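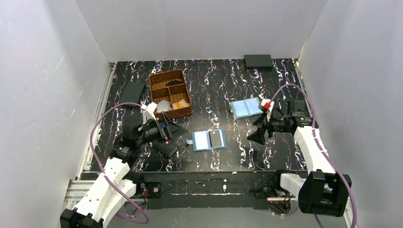
## Session 2: How second-hand textbooks are priced

These notes accompany the second session of the module on the college book trade. Students should have read the Jallstead case before attending. The tutor for this session is Dr Myung-ja Jeon; seminar groups are taken by Kyung-tae Wi and Gun-woo Ji.

### Terms used in this session

**List price.** The price set by the publisher for a new copy.

**Retail buyer.** A shop that buys a book in order to sell it again to students, usually at the same college.

**Wholesale buyer.** A firm that buys books from shops and individuals and holds them until there is demand somewhere else. Wholesale offers are lower than retail offers in most cases, as the firm carries the cost of storage and the risk that a new edition will appear.

**Adoption.** A lecturer's formal decision to set a particular title for a coming term. A shop cannot make a sensible retail offer until adoptions have been received.

### Why the same book attracts different offers

Consider a title that has been adopted at one college and dropped at another. The copies may be identical in age and condition. At the first college the shop expects to sell the book again within weeks and can offer a good share of the list price. At the second, the only outlet is the wholesale buyer, and the offer falls accordingly.

Timing has a similar effect. Supply is greatest at the end of term, when most students sell, while demand is greatest at the start of the next. A seller who can wait may receive more, but bears the risk of a new edition in the meantime. Once a new edition is announced, wholesale offers for the old one usually drop sharply and seldom recover.

Condition matters less than students tend to expect. Light marking in pencil is commonly accepted. Water damage, missing pages and used access codes are not – a book sold with a code is often worth very little once the code has been redeemed.

### The Jallstead case

Jallstead is a small shop serving one college. In October it held 200 copies of a statistics text, bought at the retail rate on the strength of the previous year's adoption. The department then moved to a different title. Hurnen, the wholesale buyer, would take only part of the stock, and at a much lower rate.

Total purchases for the season came to 1778 books across all subjects, of which 700 were bought before any adoption had been confirmed in writing.

For the seminar, please prepare brief notes on the following points:

- the price Jallstead should have been willing to pay before the adoption was confirmed
- whether a two-stage offer, with a further payment on resale, would have suited both sides
- what Hurnen gains by refusing part of the stock

### Reading

Cho, chapter 2, on stock risk. The chapter in Bama on price guides is optional – it is useful for those writing on wholesale buyers.

Written answers should be handed to the seminar tutor before the next session. Requests for an extension go to Dong-hyun Seol in the department office.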